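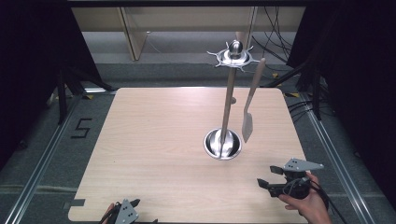

Re: [Endell-juniors] Under-14 selection for the October tournament

On September 10, 2018, Mansa Odoi wrote:
> The coaches of Endell have to send the player list to Rurnivley soon.
> Can you tell me if we may bring three goalies? Last year it was two.
> Also, is the bus already paid?

Dear Mansa,

Thank you for your message. Yes, three goalies are allowed this year, but only two can dress for each game. Please write all of them on the same form.

The bus is not paid yet. The price is $725 for both days, and the club has collected $446 until now. Families who did not pay can give the money to me before practice.

One more thing: our first game is against Agbenyega, not against Ralix as I wrote before. I am sorry for my mistake. The small rink has seats for up to 200 people, so parents should come early.

Could you also ask the defensemen to bring both jerseys? We are the visiting team in the second game.

With kind regards,
Team manager, Endell Under-14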